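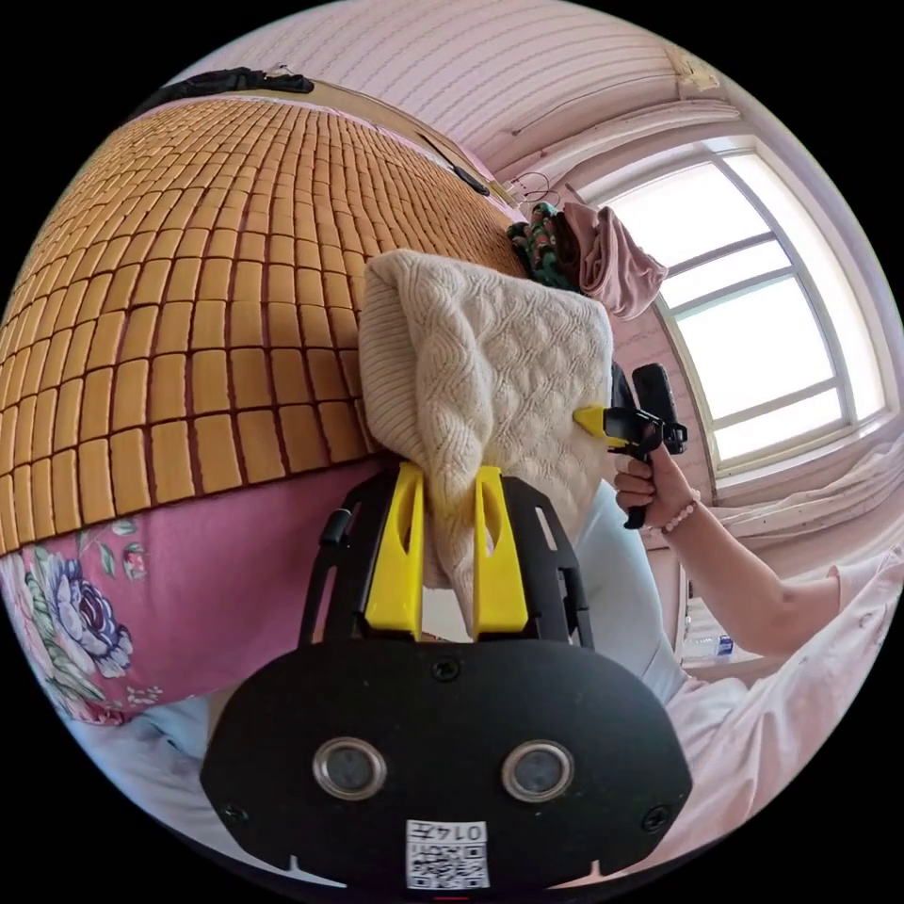

4. Putting the sweaters away for good (well, until it gets warm again)

You've done the shirts and the pants by now, so this is the bulky part. I do my knits on the bed, with the summer mat still on, and I like it that way! The tiles give you a flat, firm surface, and a sweater lies much straighter on them than on a squashy comforter. If you've got a tile mat like mine, leave it on until the very end (taking it off is section 5).

Before you start, run your palm over the mat. Any tile with a rough corner will grab a loop of yarn, and cable knit is the worst for it.

1. Lay the sweater face down, neck away from you. Pat it out with flat hands. Please don't tug at the ribbed bands, they go wavy and stay wavy.

2. Fold one side in toward the middle, then lay the sleeve straight down over it. Same on the other side. With a thick cable knit I stop a little short of the middle, or you end up with a big hump.

3. Fold the bottom up by a third, then again to the neck. You want a soft bundle, so don't press the air out. My friend Anayeli Nava rolls hers and swears by it, and for thin knits I'd say go ahead.

4. Lift it from underneath. Cream and other pale colors go in a cotton bag first (I use the Rimden ones, pillowcases work too).

5. Stack them in the drawer with the heaviest at the bottom. Mine is 40 cm deep and takes one row of chunky sweaters plus a few thin ones on top.

Note: don't hang cable knits, even on padded hangers. I lost a good one that way, the shoulders grew points and the hem came down to my knees.

Caution: no vacuum bags for wool. They're great for comforters, but the cables come out flat and it takes ages to get them back.

Caution: if there's any doubt about a sweater being fully dry, give it another night spread out on a towel. I had to rewash a whole drawer once over one damp cuff.

The whole job takes me around 10 minutes a sweater when I'm being careful, and a lot less by the end of the pile. Leave the bedsheet on for now, you'll need it under the mat when you roll it up.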